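ok so the paper is finally up and I've been promising a thread since August, so let's go. It's about what happens to a robot policy when you stop throwing away the ugly demos. (1/n)

Quick background on me and this problem. I spent most of last year cleaning teleop data. You drive the arm, you record the episode, and then somebody sits there and decides if it was "good." Hesitated over the cup? Toss. Bumped the plate and had to back up? Toss. That somebody was me and I was getting very grumpy about it.

Kasun Howlader (first author, did the hard parts, please hire him when he's on the market) asked me one afternoon what I was cutting for. And I gave him this long answer about consistency and he just said "ok but do you have a number." I did not have a number.

So that became the project! We called it Ketik. It doesn't stand for anything, please stop asking, reviewer included.

The setup is tabletop pick and place with kitchen stuff and toy food. Every episode is one instruction, one object, one place to put it. Same arm and same table the whole way through, and the clutter gets reshuffled between episodes.

We collected 3,239 episodes. Under my old rules, 2,857 of them would have survived. Everything else had a fumble somewhere in it: a missed grasp, a re-grasp, a long pause, a nudge that sent something rolling.

That's not a huge slice, right? I figured adding it back would do nothing, or hurt a little. I said so out loud in a meeting. Amos Haddad wrote it down on the whiteboard with my initials next to it and it is still there.

What we found: if you just dump the messy episodes in, I was right. The policy gets worse. It learns to hesitate. You get this thing where it hovers over an object forever like it's reading a menu. Plain imitation copies whatever you show it and we showed it me being bad at driving.

But if you split each messy episode at the point where the operator starts to recover, and you drop only the stretch right before that, it gets better. Noticeably better on cluttered tables, and pretty much even on tidy ones.

The intuition (Kasun's, I'm just typing it) is that clean demos never visit the weird states. The policy drifts off a little at test time, lands somewhere it's never seen, and has no idea what to do. The recovery half of a fumble starts exactly in one of those weird states and ends somewhere fine. That's the data you want and I'd been deleting it for a year. Cool cool cool.

How do you find the split point? We tried being fancy first. There's a learned detector in the appendix that took me most of the spring and it's... fine. Then Amos tried a dumb rule: look for the gripper opening again without a placement, or the hand reversing direction after a stall. Mark the reversal. Done.

The dumb rule matched our hand labels nearly as well as my detector did. I have made peace with this. (I have not made peace with this.)

Someone always asks about hand labels so: 2 of us labeled the same set separately and then argued over every disagreement. Most of the arguments were about pauses. Is it a mistake if you stopped to think? Kasun says no. I say it depends how long. We ended up leaving short pauses in and it's written down in the paper so you can be mad at us with a citation.

Evaluation was the slow part. 28 table layouts, none of them in training, every policy run on every layout in shuffled order. The person resetting the table didn't know which policy was loaded. I can't recommend that last bit enough. Before we did it that way I was 100% placing things a little nicer for my favorite.

Things that were hard for every version: round stuff next to other round stuff, and anything long and skinny. Fruit shoves other fruit. A tube wants to be grabbed across the middle, and if you come in tilted you end up pushing it away from yourself and chasing it.

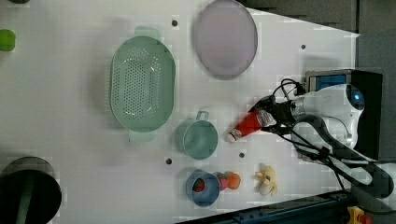

Which is why I care so much about the skinny objects in the results table, btw. They're where the recovery data helps most. The clean-only policy misses, closes on air, and then carries on to the drop spot like it's holding something. The split-data one tends to open up and go again. Watching it do that the first time I may have yelled.

Not everything worked. It still can't really deal with an object that ends up under the lip of something else. We have very few recoveries like that in the data because, well, I couldn't do it either. If the operator never gets out of the mess there's no second half to keep.

Also! It's one arm and one table. I'd love to tell you this holds for two-handed stuff or soft objects but we haven't run it, so I'm not going to. Prisimano is the follow-up where we try bimanual and right now it's mostly a folder with a nice name.

Somebody in my replies already asked if this is just DAgger with extra steps. Fair! It's related. The difference is we don't collect anything new and nobody has to stand by and take over from the policy. These are fumbles you already have sitting on a drive. If you've ever run teleop you have them. Unless you deleted them, in which case hi, me too.

Practical bit if you want to try it: keep raw episodes, log gripper commands as well as gripper state (we only logged state early on and the reversal rule is way worse on those), and don't let operators hit reset after a miss. Tell them to keep going. Ours hated it for a while and then got really good at recovering, so watch out for that too, the later episodes have tidier fumbles than the early ones.

Code is in the Ketik repo, splitting script and eval sheets both. The version that matches the paper is tagged 09/09/2024. Please use the tag, I've been poking at main and I broke the plotting.

Thanks to the folks at Clandel for lending us compute when ours was down, and to everybody on the Whitlock floor who put up with the noise. And to Kasun, again, for asking for a number.

Questions welcome, I'll be in and out. If it's about the pauses, tag Kasun.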